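A former stores manager at the Brostinley depot has been charged with fraud over a workwear contract worth £947,000, prosecutors said.

Kenneth Rankin is accused of passing bid details to Harries, a supplier, before tenders closed in March.

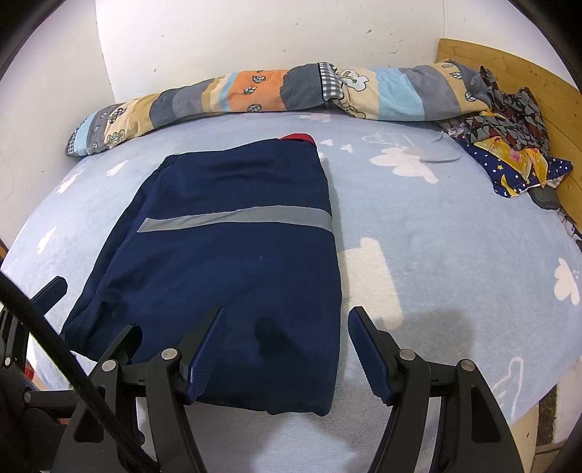
He denies the charge. His solicitor, Effie MacAulay, told the court that 90 pages of emails had still not been handed over — a delay she called unacceptable. 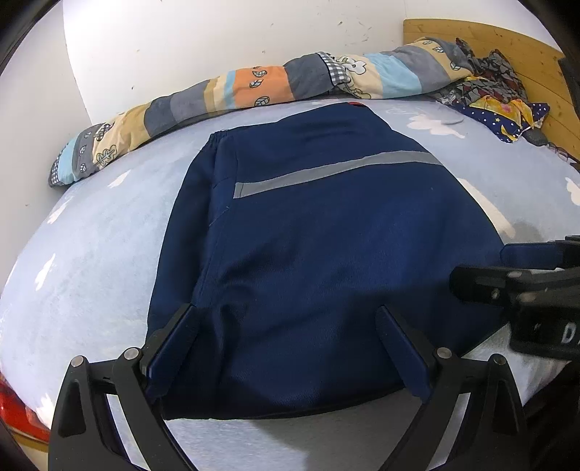 The contract covered clothing for roughly 100 staff. Among the items ordered were navy garments with a reflective strip. The case was put back for 13 days.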